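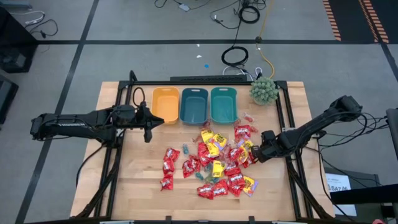 3.2 Upkeep of the two-arm cell

Vendors tend to claim that a cell of this type holds its calibration for months. Our log gives little support for that. Over 1226 sorting cycles, Ouali re-zeroed the right arm twice, and both times the drift had been put down to the vision code before anyone checked the mount.

Figure 2. The sorting cell, with wrapped candy spread over the front of the table and three bins along the back.

We now check the gripper fingers at the start of each session and go over the cable bundles every 795 cycles. The interval is a guess carried over from the Jandgate cell - we have no data showing it is the right one. Marikar and Filali (personal communication) report fewer faults with a shorter interval, but they changed the cable ties in the same week, so the two effects can't be separated.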